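How to Clean Sticky Rubber Grips (and What to Skip)

Search for a fix for sticky rubber and you will get baby powder, toothpaste, vinegar, and a spray that costs more than the screwdriver. I tried most of them on a drawer of old tool handles. Most did very little.

First, find out what kind of sticky you have. Wipe a small spot with a damp cloth and a drop of dish soap. If the spot feels normal once it dries, you have hand grease and dust, and you can stop reading after the next step. If it is still tacky, the surface itself is breaking down. Soap won't help with that, whatever the label says.

For plain dirt
Warm water, dish soap, old toothbrush. Scrub, wipe with a clean wet cloth, let it dry overnight away from the heater. Keep water out of anything with a battery.

For a tacky coating
Many "rubber" handles are hard plastic with a soft coating, and the coating is what goes bad. Put rubbing alcohol on a rag and test it where it won't show. Painted labels come off with it, and some clear plastics crack. Work on a small patch at a time and change to a clean part of the rag often, or you are just moving goo around. You will probably end up with bare plastic. I think that's fine. Jolien Bakker wrote to tell me I had ruined a perfectly good flashlight this way, but it was gluing itself to the shelf before I started.

About baby powder
It hides the problem for an afternoon. Then you have a sticky handle with powder in it.

About "rubber restorer"
I used Bruto on two handles and left two alone. By December I couldn't tell which were which. Ward Segers swears by the stuff. He also reapplies it every month, so I'm not sure what has been restored.
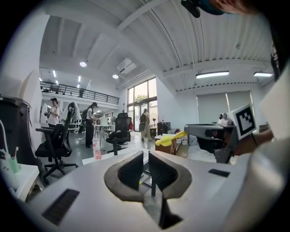 Solid rubber pads need a different approach from coated handles, and I would keep alcohol off them until soap has failed. Smooth ones only want a wipe. With ribbed ones, like the black pads on the insides of those two gripper fingers, run the toothbrush along the grooves first and then across. A cloth mostly rides over the top of the ribs. If a pad leaves black marks on your thumb after it has been washed and dried, no cleaner I've tried will fix it, and I'd look for a replacement pad before buying another bottle.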